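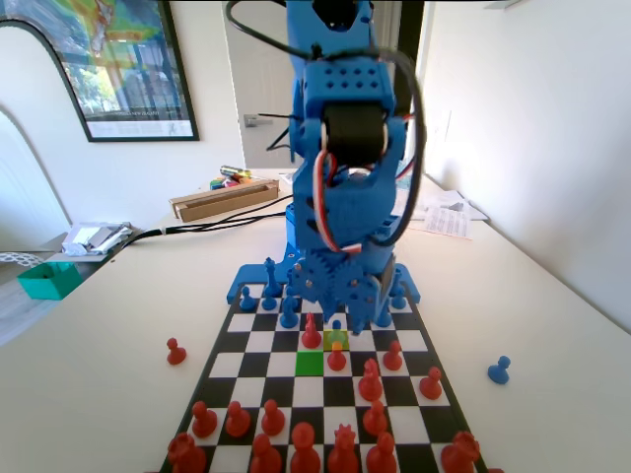
# Grids: how to say exactly where something is

Suppose you want to tell a friend which square you mean on a chessboard. You could point at it. If your friend is on the other end of a telephone, pointing does not work, and "the white one near the middle" does not help much either.

People solved this by giving every square a name. The same idea is used for maps, theatre seats, spreadsheets and the places where archaeologists dig.

## Squares with names

A chessboard has 8 squares along each side. The columns, which chess players call files, are given the letters a to h. The rows are called ranks and are numbered from one to eight. You begin counting at the corner to the left of the player with the white pieces.

Every square sits in one column and one row, so its name is a letter followed by a number. The square in White's left-hand corner is a1. The square in the opposite corner, diagonally across the board, is h8. No two squares share a name.

Some boards have the letters and numbers printed round the edge. Many do not, and experienced players know them by heart.

Once squares have names, you can write a whole game down. "e4" means that a pawn moved to the square e4. "Nf3" means that a knight moved to f3. (The knight is N, as K is already used for the king.) Games written down hundreds of years ago can still be played through today, move by move. The older ones often used longer ways of naming the squares, and someone has had to translate them.

Before letters and numbers became common in English books, each file was named after the piece that started on it. A player might write "pawn to king's fourth". Both players counted from their own side, so one square had two names. You can probably see how that led to mistakes.

## Two directions

The two parts of a square's name are called its coordinates. One tells you how far to go across and the other tells you how far to go up.

One coordinate is not enough on a flat surface. If somebody says "file c", they could mean any square in that column. If they say "rank five", they could mean any square in that row. The column and the row cross in one place only, and that is c5.

On a line you need just one number. A ruler is like this. If a snail is at the 7 centimetre mark, you know where it is. Inside a building with several floors you need three pieces of information, with the extra one for how high up you are.

## Maps

Many maps have a grid of thin lines printed over them. On simple maps, such as the ones in the front of a town guide, the grid usually has letters along one side and numbers along another. The index might say "Library, D6", and you look for the library inside that square.

Walkers' maps in Britain use numbers in both directions. The lines that run up and down the map are numbered from left to right, and their numbers are called eastings. The lines that run across are numbered from bottom to top, and their numbers are called northings.

Here is how it works. On her map of Skudthorpe, Yu-ting Yau wants to find the square with the old windmill in it. The grid reference is 1043.

1. Split the reference in half. This gives 10 and 43.
2. Go along the bottom of the map until you reach the vertical line marked 10.
3. Go up that line until it meets the horizontal line marked 43.
4. The windmill is in the square above and to the right of where the two lines meet.

The reference names the bottom left corner of the square. If you read it the wrong way round you will end up at 4310, a long way from the windmill. Some people remember the order by saying "along the corridor and up the stairs".

Each of these squares is one kilometre wide on the ground, and that is a lot of space to search if you are looking for something small. A six-figure reference splits each side of the square into ten equal parts and tells you which part you need. It brings you down to a square 100 metres wide.

## Digging on a grid

Archaeologists often lay out a grid before they start to dig. They hammer in pegs and stretch string between them to make squares on the ground, and each square is given its own label.

When they find something, such as a piece of pot, they write down which square it came from and how deep it was. The find can then be cleaned, put in a bag and taken away to be studied, and the record of where it lay is kept with it. If lots of broken pots came out of neighbouring squares, that may have been where people cooked or threw out their rubbish.

## Try it yourself

You need squared paper, two pencils and a friend.

Each of you draws a grid 8 squares wide and 8 squares high. Write the letters a to h along the bottom and the numbers one to eight up the left side. Do not let your friend see your paper.

Colour in squares on your own grid to make a simple picture, like a house or a fish. Then read out the names of the coloured squares while your friend colours them in on the other grid. Put the papers side by side and compare them.

Wai-kit Peng tried this with a picture of a boat and said one of the squares number first by mistake. He said "3f" and his friend still got it right. With letters and numbers mixed, you can tell which part is which. Try labelling both sides with numbers and the order starts to matter, as it does on Yu-ting's map.

## Words to know

**Coordinates:** the letters or numbers that tell you where something is.

**File:** a column of squares on a chessboard.

**Rank:** a row of squares on a chessboard.

**Easting:** the number that tells you how far across a map to go.

**Northing:** the number that tells you how far up a map to go.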